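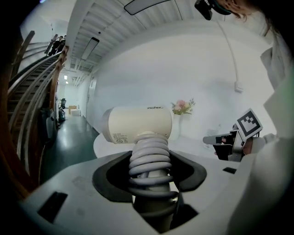 Acta de la reunión de vecinos de la casa Drurnatton — diciembre

Empezamos a las siete y diez de la tarde, que para nosotros es puntualidad casi suiza. Otra vez me toca a mí escribir el acta, así que la escribo a mi manera y quien quiera un tono más serio ya sabe que el cuaderno rota. Hubo té, hubo bizcocho de limón (el segundo lo trajeron los del ático, gracias) y hubo bastante más conversación de la prevista sobre un solo punto, el del secador.

1. Acta anterior

Se leyó por encima y se aprobó. Una corrección: donde puse que la bombilla del rellano estaba cambiada, debía decir que estaba comprada. Ya está cambiada también.

2. El secador de la casa

Para las vecinas nuevas: el secador color crema es común desde que montamos el rincón de arreglarse en la planta baja, y lo usa quien baja de la ducha, quien vuelve de la piscina y, por lo visto, quien quiere secar unas zapatillas. Esto último se habló y queda dicho que para las zapatillas no.

El problema de siempre es el cable. Cada cual lo recoge como puede y luego pasamos un rato desenredándolo. Se propuso dejarlo en espiral alrededor del mango, vuelta sobre vuelta y bien arrimadas, empezando justo debajo del cilindro y bajando. Yo lo prefiero así, queda compacto y se coge con una mano. Dos personas dijeron que enrollarlo tan apretado acaba castigando el cable a la altura del mango y que es mejor un lazo suelto con una cinta. Discutimos un buen rato. Al final se acordó lo siguiente: si se va a guardar de verdad, espiral, pero sin tirar; si se va a usar otra vez esa misma mañana, lazo suelto y listo. Y siempre, siempre, desenchufado y frío antes de recogerlo!

Se leyeron también las ofertas para un segundo secador, este para el piso de arriba. En Pemico piden 62 euros por uno parecido y en Povasent tienen otro por 70 con difusor. Ganó el del difusor por mayoría de pelo rizado, que en esta casa manda mucho. Se compra con el fondo común, donde quedan alrededor de 300 euros después de pagar al electricista.

3. La mesa redonda

Hay acuerdo en que la mesa blanca queda preciosa contra la pared y en que todo el mundo le deja cosas encima. Llaves, cartas, un casco de bici que estuvo allí casi dos semanas. Se pide por favor que en la mesa viva solo el jarrón con las flores. Las cartas van a la cesta de la entrada y los cascos se suben a casa.

Sobre el ramo: los tonos rosa y crema gustaron mucho y hay quien pidió repetirlos todo el invierno. Me parece bien, aunque aviso de que en enero el puesto de Liem cierra unos días y a lo mejor nos toca conformarnos con ramas de eucalipto. El agua se cambia cada tres días. Quien vea el agua turbia que no espere a que le toque el turno — son dos minutos.

4. El cable fino de la pared

Salió, como en cada reunión, el cable blanco que baja desde el techo hasta el interruptor. La mitad de la casa ni lo ve, al fin y al cabo es blanco sobre blanco, y a la otra mitad le pone de los nervios. Se barajó meterlo en una canaleta, empotrarlo (no, por el polvo y por el precio) o colgar algo estrecho al lado para disimular. Una canaleta sobre esa pared tan lisa se vería más que el propio cable, o eso opino yo. Se deja como está hasta que volvamos a pintar.

5. El techo de lamas

Nos encanta la curva y nos encanta cómo se va hacia el pasillo, pero limpiarlo es un suplicio. El plumero normal se engancha entre lama y lama. Probaremos con el cepillo largo de la aspiradora, pasándolo a lo largo y nunca atravesado. Se forman turnos de dos, una persona limpia y la otra sujeta la escalera de mano. Antes hay que retirar el jarrón y echar una sábana vieja sobre la mesa; hay una en el armario de los trapos, la de cuadros.

6. La escalera

Breve, porque ya había hambre. Se recuerda que no se dejan bolsas en los escalones ni cuando es "un momentito". Los del segundo preguntaron por una tira antideslizante y quedaron en traer muestras transparentes para verlas puestas.

7. Ruegos y preguntas

Se pide un gancho para la toalla de manos, más bajo que el actual, que a los pequeños les queda lejísimos. Aprobado sin votar.

Alguien preguntó quién tiene la llave del trastero. Sigue sin aparecer. Si no sale antes de la próxima, se encarga copia.

Pendiente de comprar: el secador con difusor, cinta para cables, el gancho y té, que se acabó esta noche.

Se levantó la reunión a las ocho y media. La próxima será en enero, después de Reyes, y el bizcocho le toca al primero izquierda.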